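Search this site
Enter keyword

Print this page
E-mail this article
Reading time: 3 minutes

The fault that cost Drillow most of March was in a screw. The firm makes hand-held grippers for recording household jobs, and the recordings are used to teach robot arms to do the same work. In this case the job was handling a toilet seat lid, and the arm that learned it closed its fingers too far to one side and pushed a lid until the hinge broke.

"It wasn't a dramatic thing to watch," says the engineer who was running the arm that morning. "It went down a bit crooked, it kept pressing, and then there was a crack. I hit the stop. By then the hinge had gone."

She had her hand near the stop button already, as the site rules require. What bothered her was that the arm had not stopped first. It was meant to give up when the force passed a set limit, and the limit had been left at a figure used for a different job, on heavy drawers. The arm was pushing with 90 newtons before she cut the power. For the lid it should have been 20. 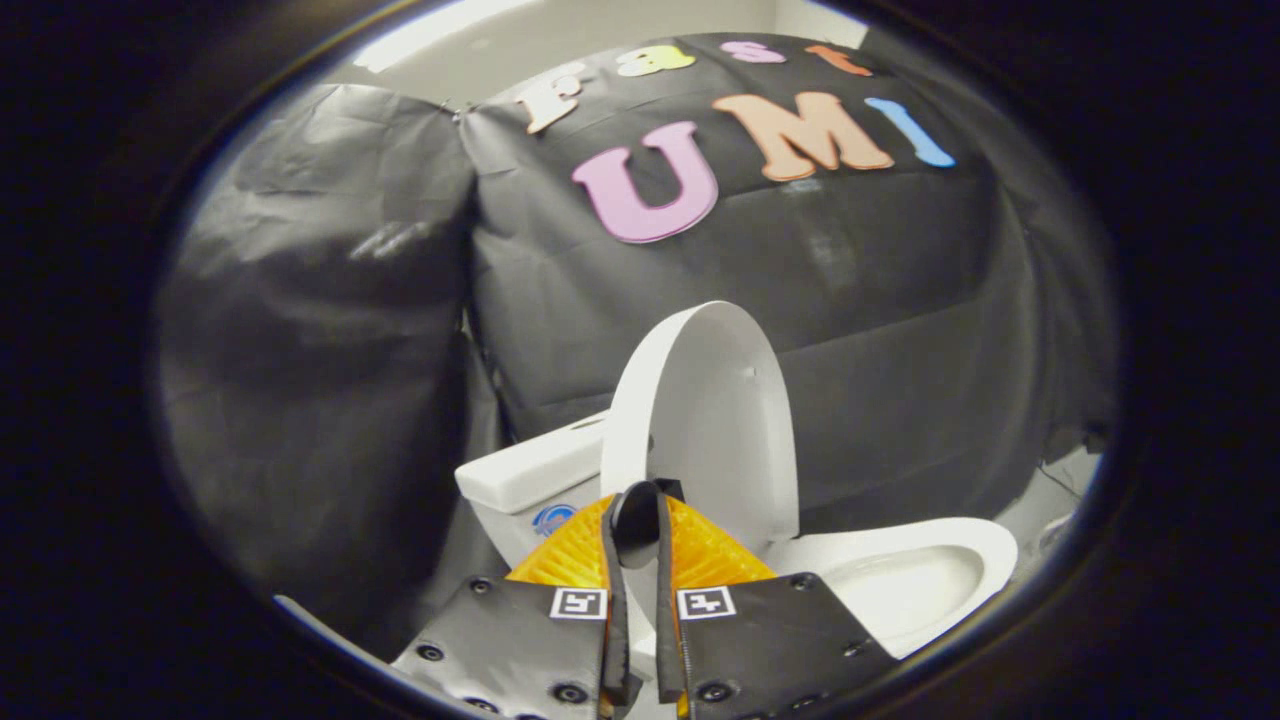 The crooked approach took longer to explain. Each finger of the gripper is a flat plate held on with small screws, and the software works out how far the fingers are open by finding a printed marker on each one. The black and white squares sit near the upper inner corners of the plates, where the camera can see them with the toilet behind. If a plate shifts, its marker goes with it, and the software believes the finger is somewhere it isn't.

One of the plates had shifted. A screw on the right finger had worked loose at some point during a long run of recordings, and the plate could turn by a couple of millimetres. By hand you would barely feel it, the engineer says, and the person holding the gripper corrects for it without thinking. The arm had no way of doing that.

"So we had people doing the job properly and the numbers saying they'd done something slightly different," she says. "Then we trained on the numbers."

They went back through everything recorded with that gripper. Of the 61 sessions, 9 had the fault. Those have been thrown out, and she would have liked to throw out more. The rest were checked by comparing the two markers with the fingers fully closed, a test that now comes at the start of each session. 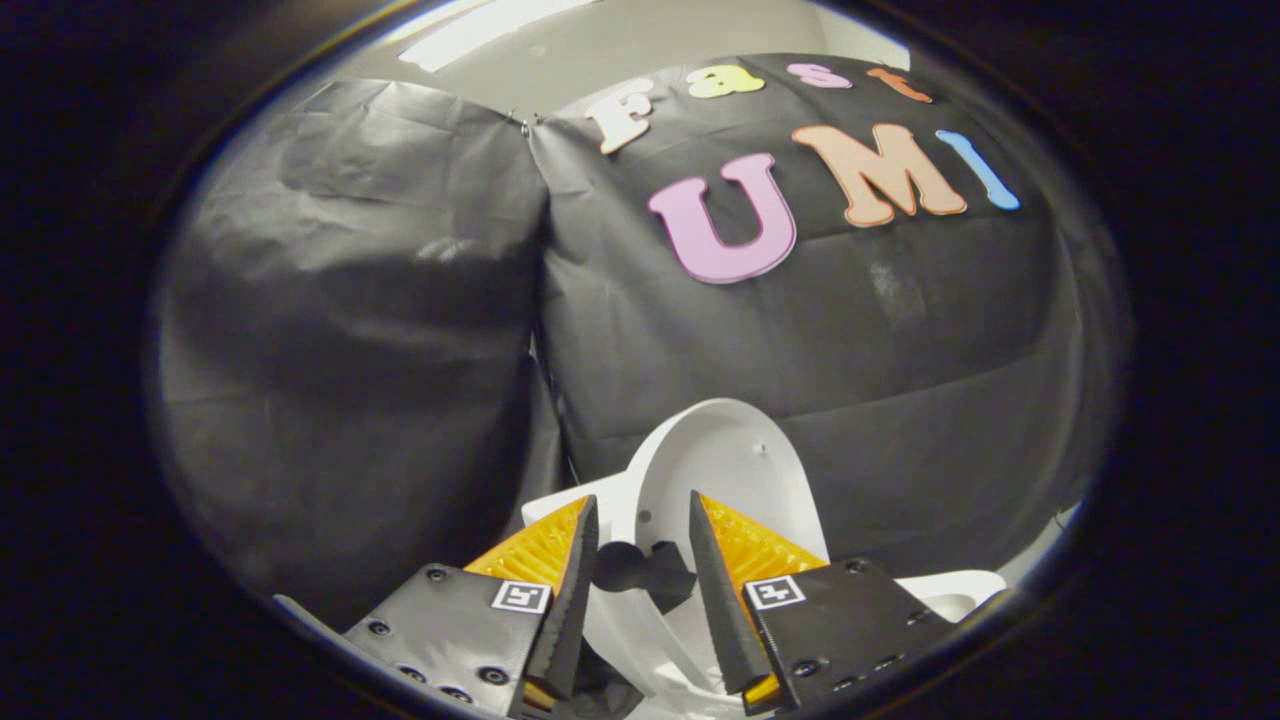 By Lytvynenko, technology reporter, Nadonik

I asked why the test had not been there from the beginning. The engineer said it had been, on an earlier version of the gripper, and was dropped when the plates were redesigned. The new ones were stiffer and people trusted them.

"I signed that off," she says. "It saved a minute a session – that was the argument, and I agreed with it."

Fokow, which supplies the arm, was told about the force limit the same afternoon. The limit can be changed on a settings page and stays changed until somebody resets it, even if a new job is loaded. Drillow asked for it to go back to the lowest value each time. Fokow has agreed to show a warning but has not yet agreed to the reset, and talks are going on.

In the meantime Drillow has its own rule. The limit is written on a card beside the arm, a second person reads it out from the screen, and the arm stays off until the two match. The engineer admits it is slow. She says a few colleagues have complained, mostly those who were out of the building when the hinge went.

No one was hurt. The arm was behind its guard and the broken piece stayed on the floor inside it. She is more worried about what happens when this sort of machine is tried in a real bathroom, with no guard and a person in the next room.

"A lid is cheap," she says. "I'd want the limit sorted out before it goes anywhere near someone's home, and I've told them that in writing."

Recording has started again with new screws and a thread-locking compound on every plate. The arm itself has not been run on the lid since. She expects to try it once the new recordings are in, at 20 newtons, with the card on the wall.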